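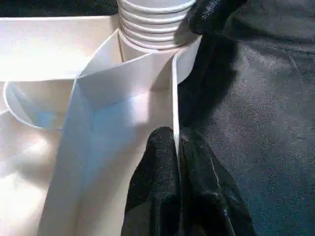 White folds meeting at the foot of a ribbed column, on dark gray cloth.

Folding a pocket for something round

Round things do not want to be in paper. Paper is flat and has corners, and it would like you to wrap a book. But sooner or later you own a sleeve of cups, or a bottle with a long ridged neck, or one of those white household objects that is all rims and shoulders, and you would like it to stand in the cupboard with something around its base.

I learned this fold from Haruna Aoki, who learned it from her father Toshio, who claims to have made it up. I have seen it in two library books. I haven't mentioned this to him.

What you need

One sheet of stiff, smooth white paper, longer than it is wide. Copier paper will do for practice and for nothing else. Plerari makes a heavy matte sheet that I like, sold in pads of 20, and I go through more of them than I tell my family.

A dark cloth to work on. White paper on a white table in the evening is a good way to fold the same edge twice. Any flat fabric without much pile works.

Something hard and smooth to press with. I have a bone folder and use the back of a spoon.

The thing itself. Have it next to you, because you'll be measuring against it and guesses run small.

The fold

Lay the sheet with a short side toward you. Crease it lightly down the middle, open it again and turn it over. That crease should now stand up at you a little, like a very low roof.

Bring the two top corners down to the middle crease so they meet in a point. Everyone has made a paper airplane, so this part usually goes well and gives people false confidence.

Now set the round thing on the paper with its base just under the point. Fold the left side over at a slant, starting beside the base and running down to the lower left corner. The slant matters. A straight fold gives you an envelope, and the thing will lean out of it like a passenger looking for the bus driver.

Take your object away and press the slanted fold hard, bottom to top. Repeat on the right, but leave a strip of the edge standing upright, about as wide as your thumb. It looks like a mistake. Brijesh Dwivedi, who sat across from me at the June class, pressed his flat three times before anyone stopped him. You pinch that strip when you close the pocket, and it's also what you hold when you carry the paper across the room, so leave it alone.

Fold the point down last. It makes a triangular flap, and the flap goes in front of whatever you're putting in. Its lower edge should be crisp. If it's soft, you pressed in the wrong direction or you are using copier paper, and I did say. 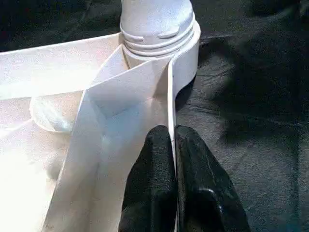 White folds around a ridged neck, on dark cloth.

Fitting it around a shoulder

A plain cylinder drops in and the job is finished. Screw threads and wide collars take longer, and this is where the central panel comes in. It needs to face forward, with the folded planes dropping away on either side. Bring the tip of the flap up toward the threads and let the panel rest against the front. Don't tuck it under the collar. It will go under, it will feel like progress, and then it will pop out at two in the morning with a noise you'll have to get up and investigate.

If there's a wide rim at the base, open the slanted folds a little and let the paper ride over the curve. Re-press only the part below the rim. Trying to crease paper against a curve gives you a set of small wrinkles, which Toshio calls "character" on his own work and "wrinkles" on mine.

When it goes wrong

The pocket gapes at the top: your first two corners didn't meet. Start over, sorry.

It slides around: turn up the bottom edge by a finger's width. Tape is allowed on the back. Tetsuya Kawaguchi says tape is never allowed, and his pockets slide around.

The object is too tall and tips: use a longer sheet. A taller object in the same paper is a hat stand.

The panel bows in the middle: leave it under a dictionary overnight. I use an old Bondarchuk seed catalog with 3391 listed varieties and no index, so at least it's doing something.

Make a second one while your hands still remember the slant. The first always ends up holding pencils, and the spare sheets keep best flat in the pad, cover closed, away from the kettle.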